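Project report: two arms sorting small items at a shared workshop bench

Group members: Ineke Verschueren, Stijn Verbruggen, Ekrem Akyol
Supervisor: Liesbeth Wuyts

1. Introduction

Our group wanted to make two robot arms work together at one table, with baskets that any person can buy in a household store. The job sounds small: take rubber bands and small packages and put them in the correct basket. We started in April in the shared workshop, where we had a place on the floor and a key for the evenings.
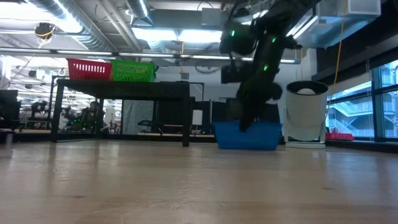
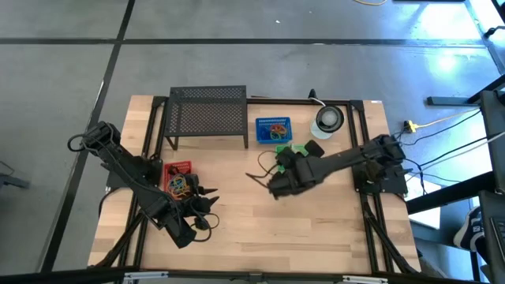
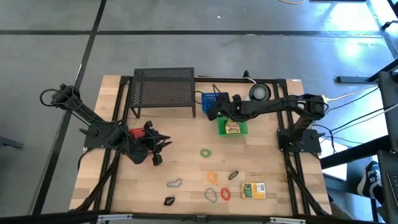
2. Frame and table

The first decision was about the frame. Stijn wanted to screw the arms directly in the table top, but then every change of position would cost us new holes. We used black aluminum extrusion instead and bolted the arms to it. When we move an arm, we open the bolts, slide it, and close again.

Our mistake was in the bolts. In the first weeks we tightened them by feeling, and after one evening of tests the right arm had turned a little on its base. The position error was 7 mm at the gripper. We lost two evenings looking for this error in the software before Ineke put a ruler next to the base plate. After this we marked every bolt with a line of paint, so a loose one is easy to notice.

3. Cables

The cables were more work than we planned. An arm needs enough free length to reach the far side, but a long loop can catch on a basket. We tried three lengths for the gripper cable and kept the middle one. It still touches the wood when the arm is low. We accept this for now, but it is on our list.

4. Control

Ekrem wrote the control program, which we called Drivum. It reads the joint positions every 20 ms and stops both arms when the distance between the grippers becomes too small. In the beginning this limit was too careful, and the arms stopped almost every time they came to the middle. We changed it in small steps until they could pass each other.

5. Tests

We made 1000 attempts with single rubber bands. In 700 of them the band arrived in the basket. Most of the failures were of the same type: the fingers closed above the band and took only air. A rubber band is very flat, and a small error in height is enough to miss it. Packages were easier to take, but they sometimes turned in the fingers and landed on the edge of the basket.

6. What we would change

We would make softer finger tips, because the hard ones slide on the wood. We would also measure the height of the table at several points -- we measured only in the center, and near the edges it is not the same. Vicente Quiroga from the workshop offered to help us with casting the tips in silicone. The molds are drawn, and Stijn will print them when the printer is free.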